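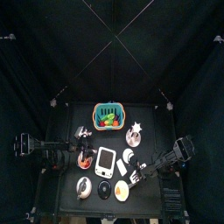
About us

Hello, and welcome to Vodamance! I'm Wichai Suwannarat, and I started this company in a rented unit on the Miltgate estate with one second-hand arm, a borrowed desk and a lot of tea. We teach robots to do small household jobs by doing the jobs ourselves first, with the robot's arms following ours. It's a bit like holding a child's hand while they learn to write (only the child weighs rather more and never gets bored).

There are 18 of us now. Most of the team are what we call drivers. A driver sits down, takes hold of a pair of hand controls and moves the robot's two arms through a job from start to finish: pick up the toy pepper, put it in the basket, slide the plate over, go back to the start. Every movement is recorded, and then the driver does it again. And again! Our longest single run so far is 646 goes at the same bit of tidying up, and Dudetti, our oldest two-armed bench, came through it with nothing worse than a loose screw.

People often ask me why we use toy food. Well, it washes easily, it comes in every awkward shape you could want, and a dropped aubergine doesn't roll off and go soft behind the radiator. We mix it in with plates, bowls and whatever else we can lay hands on, and we like our tables messy. Real kitchens are messy. If everything sat in a neat line the robot would learn about neat lines, and I've never met a family that keeps one.

I get asked about the black cloth as well. It keeps the daylight off the table, so a job recorded at nine in the morning looks much the same as one recorded at teatime. My mum sewed the first lot of curtains and I still think they hang better than the ones we bought.

Our second bench is called Srisuk and it's mostly for visitors and new starters. You don't need to know anything about computers to be a good driver. Our best ones have come from hairdressing, dental nursing and a bakery, and what they share is steady hands and the patience to do a dull thing carefully. Training takes 2 weeks. The first few days are all fumbles, mine certainly were, and we keep the fumbles too, as a robot needs to see how you recover when a bowl tips over.

Shifts at the controls last 20 minutes and then you get up, stretch and swap with someone. I'm strict about that one, having given myself a very sore shoulder in our first winter.

We do our work for firms who build home helper robots and for a couple of university teams. If you've got a job you'd like a robot to learn, or you fancy having a go at the controls yourself, drop me a line through the contact page or ring the bell at Miltgate. The kettle's by the door.

Page last updated Oct 3, 2025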